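Plirnden Industrial Supply
Bin Picking > Refurbished and Ex-Demo Cells

Ramora 2 Bin Picking Cell, ex-demo, with Keteo parallel gripper

Stock status: one unit, on the floor
Listing updated 2023-02-06
Notes by Joana Rocha, applications

What you're buying

A two-finger parallel gripper on a small arm, a wrist camera mounted beside the gripper, a grey-walled picking bin on a steel stand, and the Lobo controller that runs the lot. Single phase power, clean dry air not required. The gripper is electric.

The Ramora brochure says this cell is "maintenance free for the life of the bearings." I have been looking after this particular one since June and I'd like to know whose bearings they had in mind. It's a decent machine. It picks small moulded parts out of a bin at a pace that suits a short-run shop, and it does so with less fuss than some cells at twice the price. But it needs looking after, and most of what follows is about that, as the brochure already covers the other side.

Specifications

Gripper: Keteo two-finger parallel, electric
Stroke: 40 mm per finger
Grip force: adjustable in the controller, see below
Finger pads: black, screw-on, replaceable
Camera: wrist mounted, fixed focus
Bin: enclosed, grey, four walls
Controller: Lobo, with teach pendant
Pad inspection interval: 4000 cycles (ours, the manufacturer gives none)
Arm warranty: expired
Gripper warranty: expired
Return to base cover from us: 2 months, parts and labour

Finger pads

The pads are the part that wears, and the only part most owners will ever touch. Each finger carries one on its inner face. Ramora's literature claims the pads will "outlast the application," a phrase I have read several times without getting to the bottom of it. On moulded plastic with a bit of release agent on it, they glaze. You'll notice picks getting less reliable well before you see anything wrong with the pad, and the temptation is to wind the grip force up. Please don't. That hides the problem for a week and then marks your parts.

To change a pad, jog the arm up to the service position, open the fingers all the way, and lock out at the controller. Take the old pad off, wipe the seat with isopropyl on a lint-free cloth, and fit the new one dry. No thread locker on the pad screws. The previous technician used it and I spent an afternoon with a soldering iron getting them out again. Do both fingers together, even if one looks fine. A new pad facing a worn one pulls every part off centre, and you'll chase it through the vision settings for hours if you don't know what you did.

Run the zeroing routine afterwards. It lives under Tools, then Gripper, then a third menu that Lobo has moved in every firmware release I've seen.

Finger alignment

The fingers should close square and meet along the full length of the pads. Check it with a strip of paper: close on it lightly at the tips, then further up, and feel for the same drag in both places. If it's tight at the tips and slack higher up, the finger bracket has shifted on its mount. Loosen the fasteners, close the gripper on a parallel block, and snug them up with the block still in place. Then torque to the value stamped in the Keteo manual, which we include.

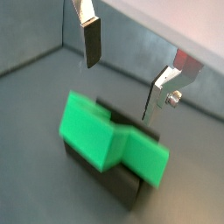
Do the alignment check after any crash, including the gentle ones. Operators will tell you it "just touched the wall." With an enclosed bin and a steep approach angle, touching the wall is how most of these grippers go out of true, and the cell will carry on working in the middle of the bin and miss only near the sides. Salvador Barreto in our service department had a customer return a whole camera over this – it tested perfectly and the bracket was out by less than a millimetre.

The soft walls you can set in the Lobo software do help. They come switched off. I have set ours at 15 mm inside the real walls, and you'll need to redo this if you move the bin or fit a different one.

Camera

The camera rides at the wrist and sees what the fingers are about to do. The vendor describes the setup as "self calibrating." What that means in practice is that there's a button marked Calibrate, and a person has to press it with the supplied target plate in the bin. Press it after any work on the wrist, after any firmware update, and whenever somebody has cleaned the lens with too much enthusiasm.

A few things I'd want a new owner to know:

Images taken while the arm is moving will be soft. If you're judging focus, stop the arm and let it settle first. I've had two people ring up wanting a replacement lens on the strength of a picture grabbed mid-move.

Shiny metal near the lens is a nuisance. Direct light bouncing off a finger bracket can pull the exposure down enough that dark parts vanish into the floor of the bin. Diffuse overhead lighting sorts most of it. If you can't change the lights in your shop, lock the exposure manually and leave it locked.

Dark parts with brighter parts lying over them are the hardest thing you can give it. The software finds the bright one easily and has opinions about the other. Teach it the dark part by itself, at several angles, before you ask it to handle both. The advertised "any part, any pose" feature did not do this for me, and I gave it a fair go over several days.

Bin

Wipe the floor with a damp microfibre and mild detergent, then dry it. Avoid solvent, which leaves patches that the camera will dutifully report as objects. Replacement liners are available and I'd budget for one a year in a shop that runs regrind. Grey is the only colour we recommend. Ramora also sells a white one, and if you've ever tried to pick natural nylon out of a white bin you'll know why we don't stock it.

The bin sits on locating pins. If it rocks, look for swarf under the corners before adjusting anything.

Controller and cables

The Lobo controller is the dullest component here and I mean that kindly. Blow out the fan filter monthly. Back up the program to a USB stick before each firmware update, then check that the stick will open on another computer.

The wrist cable is less dull. It flexes with every pick, and on this unit it was replaced before we listed it. Look for a shine on the jacket where it passes the last joint. If you see one, re-dress the cable with a bit more slack and a fresh hook-and-loop tie – not a zip tie, which bites into the jacket. Intermittent gripper faults that clear on restart are the cable until proven otherwise.

Service history of this unit

Used as a demonstrator, then as our test cell for customer parts. Wrist cable replaced. Both pads replaced twice. Bracket realigned once, after an incident with a bin wall that I was present for and will take responsibility for. Fan filter replaced. No work done on arm gearboxes and no backlash that I can measure with a dial indicator. There's a scuff on the stand where a pallet jack caught it.

Consumables

Finger pad set, pair, with screws: $280
Bin liner, grey: ask
Wrist cable assembly: ask, and expect to wait
Calibration target plate: one included, spares to order

The pad price is steep for what it is. We don't set it. Aftermarket pads exist and we've tried a set: the grip was fine, but the thickness varied enough between the pair that I had to re-zero and shim one side. If you have a patient person and a micrometer, go ahead.

Who it suits

A moulding or machining shop with a handful of part types and someone on staff who doesn't mind a hex key. If you were hoping to plug it in and walk away, I'd keep your money until a salesperson can show you one that has been left alone for six months and still picks to the edge of the bin. I have asked to see one myself.

Inspection is by appointment. Bring your own parts, including the awkward ones, and we'll run them while you watch. Freight is quoted separately. The crate is heavy and awkward, so you'll want a forklift at your end.

Also in this category: teach pendants, stands and enclosures, end-of-arm tooling, spare controllers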